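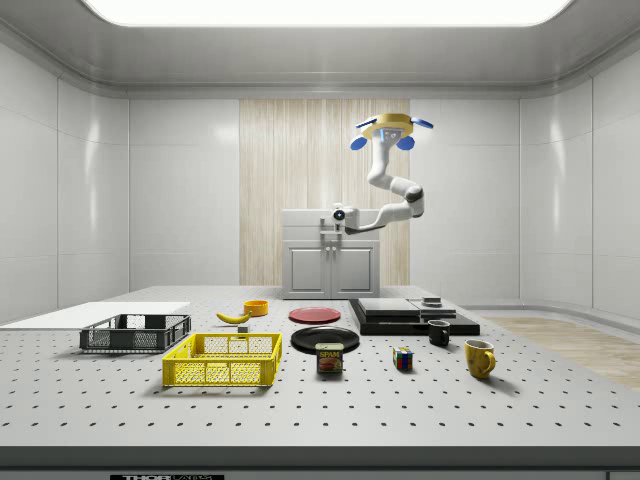
Search tips
Enter keyword
Go

Keeping a Workbench Clean and Flat

Wipe the bench down at the end of the day, before glue and finish have time to harden. A damp rag takes care of most wood glue. For drips that have already set, use a plastic scraper held low and work along the surface.

Bench tops with holes need a little more care. Sawdust packs into them and clamps stop seating properly. Run a vacuum over the top first, then push a dowel through any hole that is still blocked. Don't use a screwdriver. It chews up the rim.

For rust on a metal top, rub lightly with 200 grit paper and a few drops of oil, then wipe dry. Finish with paste wax. Two thin coats hold up better than one thick one. Leave each coat to haze before buffing.

Check for flatness with a long straightedge, corner to corner both ways. If light shows under it, shim the legs before you blame the top. Concrete garage floors are rarely level.

Jitendra Rawat wrote in to say he keeps an old shower curtain over his bench for glue-ups. Dried glue cracks off when you shake it outside.

Next month: sharpening kitchen knives.

Contact | © Skilton Home Tips 2022 | Back to top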